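Dunham in the off season, or how I ended up running a guesthouse spreadsheet

2024-05-24
By Marlina Yeoh

So a few of you asked what happened with the guesthouse thing, and I keep answering in half sentences by email, so let me just put it all down in one place.

Quick background if you're new. My cousin Amirul Yusof bought into a small guesthouse in Dunham with his wife a few years back. Eleven rooms, a breakfast room that gets lovely light, a parking lot that does not drain. I do the books and the bookings from home, which started as a favor and is now sort of my second job. I have worked in hotels most of my adult life (front desk, then reservations, then the office nobody visits), so I thought I knew what I was getting into.

I did not know about November.

If you've only worked in city hotels you get used to a certain floor. There's always a conference, a wedding, a delayed flight. In a town like Dunham the floor is the actual floor. We had a stretch last November where the only guest was a man selling water softeners, and he checked out a day early! Amirul kept the heat on in the whole building for him. I saw the bill later and had to go for a walk.

The thing is, summer is great. Summer we turn people away. In July I could charge 186 a night for the big room on the corner and people would say thank you. Come fall that same room sat there at 128 and I couldn't get a nibble, and the booking site was taking its cut off the top of the nibbles I did get. I spent most of the winter staring at that gap and wondering whether we should just close up for three months like the place across the street does.

Amirul didn't want to close. His argument was that the two women who clean and do breakfast would find other work and we'd never get them back, and he's right, I've seen it happen. You lose your people in January and then in May you're training teenagers while the phone rings. So closing was off the table and we had to think of who on earth travels to Dunham when it's gray.

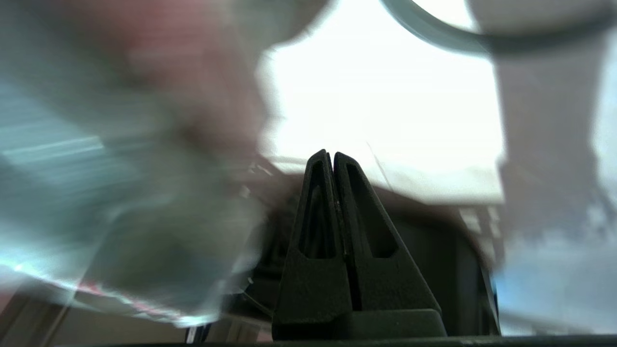 Two dark green fingers, almost touching at the tips.

We came up with walkers. I wish I could say this was clever. There's a trail that comes over from Hutgate, maybe a day's walk for a fit person and a day and a half for me, and we already got a trickle of people coming off it with muddy boots and a big appetite. They don't care about the weather. They kind of like the weather? They'll book two nights, eat everything, and go to bed at nine.

So I wrote to the folks at Jayawardena, a little tour outfit that runs small walking groups, and asked what it would take to get on their list. I was expecting a form letter. What I got was a long phone call with a very tired man who told me his groups had been sleeping in a place with no drying room, and did we have a drying room.

We did not have a drying room. We had a storage room full of broken patio chairs. I said yes.

Clearing that room took two weekends, and I drove out for one of them and pulled something in my back that I can still feel when I sneeze. We put in racks and a dehumidifier, which cost us 400 with the delivery, and a boot tray along one wall. Amirul painted it a yellow that I would not have picked.

The first group came in March, eight people. They loved the racks. They did not love that breakfast started at eight, so now it starts at six thirty when a group is in and the cleaning schedule moved around to match. The room rate for groups is lower than I'd like, I won't pretend it isn't, but they book months out and they don't cancel the night before, and there's no commission coming off it. For my spreadsheet that's worth a lot. I can look at February next year and see actual names in it.

Packed lunches turned out to be the surprise. We charge separately and nearly everybody takes one. I had assumed people would buy a sandwich in town, but in winter there isn't anywhere open to buy one before they set off! I'm a little embarrassed it took us this long to notice.

Things I still haven't sorted: the parking lot (see above), a decent way to move bags between us and Hutgate, and the online listing, which I've been putting off. I set aside 200 for a photographer last fall and then spent it on towels. The pictures on there are from the previous owners and show a carpet we no longer have. One couple asked me where the carpet went.

Anyway, we're nearly full for June and I'm already fussing over the fall calendar. If you run a small place somewhere that goes quiet, I'd love to know how you get through it, and whether you close. I go back and forth.

Comments

Pam R.
We close January and February and I regret it every single spring for exactly the reason Amirul said. Took me until April this year to find a breakfast cook.

oldtrailboots
Walked from Hutgate two years ago and would have paid double for a drying room. What do you put in the lunches?

Marlina Yeoh
Cheese roll, an apple, a flapjack, and a boiled egg if you ask. The eggs are divisive.

Teddy
Please post a picture of the yellow.

Recent posts
Why I stopped answering the phone with the full name of the guesthouse
Skindari by bus, with too much luggage
Towels, a rant
What to charge for a late checkout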